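Every paper on robot learning now has a success rate in it, and I have stopped believing most of them. Hildegard Haberkorn's group ran 166 trials of a kitchen task last November and gave us one proud percentage. What counted as success? Page 4, footnote 2: "task completed".

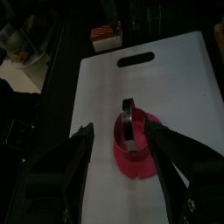 My complaint is with scoring by the finish line. A policy that fumbles nicely and one that flails get the same nought. Take a ring cutter standing on a pink flower, a black finger either side and the right one nearly touching the rim. I could mark that approach on its own, before any lifting – and a reader would learn something from the mark.

Reinhold Nolte tells me stage scores are subjective. So is "completed", Reinhold. It just fits better in a table.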